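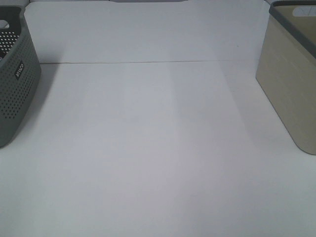 Page last changed: 23 September 2020

We had been meaning to get to the Trostgate open day for years, and I'm so glad we finally made the drive! Trostgate is the old wool store at the bottom end of Dralstead, and for one day a year the homewares people upstairs open their workrooms to anyone who wants a look. Entry was a gold coin, the sausage sizzle was out the front, and we were handed a map with 13 stops on it. Naturally we headed straight for the laundry and linen room on the second floor.

I am a basket person, I'll admit it. Colour, handles, whether the thing stacks when you get it home – I could talk about it all day. The room had a whole session on sorting washing, with white tables and plastic baskets at either side, and I had a good long look at the grey one with the terracotta-coloured handle.

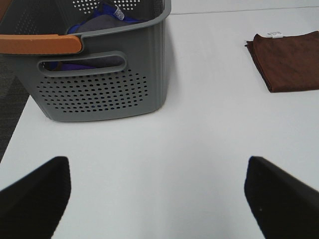

My own laundry at home is a cupboard with a tap in it, so anything that lets air through gets my vote. Damp tea towels left in a solid tub go sour by dinnertime in our humidity. The grey basket has rows of little round holes in its side, plus a proper slot for your hand, and you can spot the bright blue cloth inside without tipping everything out. I'd happily give that one shelf space.

After a cuppa (and a very decent lamington) we went back up for the folding session. It was run by the Ratanaporn linen workshop, who do 600 towels on a busy day and made it look like nothing at all.

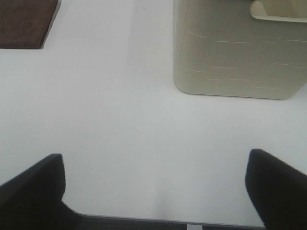 Storage on show is a touchy subject in our house, where half the shelves are open and everything on them gets looked at. I usually go for plain white and regret it. The cream container won me over with its raised pattern of thin lines, a bit like a maze, and it looked lovely near that dark chocolate brown. We talked about it all the way down the stairs.

The folding itself was great fun. Smooth the cloth out with a flat hand, bring the edges together, turn it and go again, and try to finish with something square 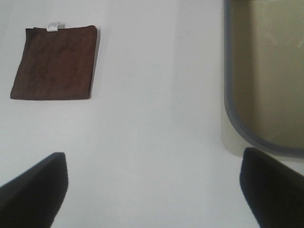
enough to stack. Mine came out more like a samosa, but by the fourth go I had the hang of it and my sister wanted to know when I was coming to do her place.

Parking is free behind the Petedstead bakery, and the 54 bus stops right at the gate. There's a smaller evening opening in December, without the workshops, and we'll be going to that as well. Wear flat shoes for the stairs.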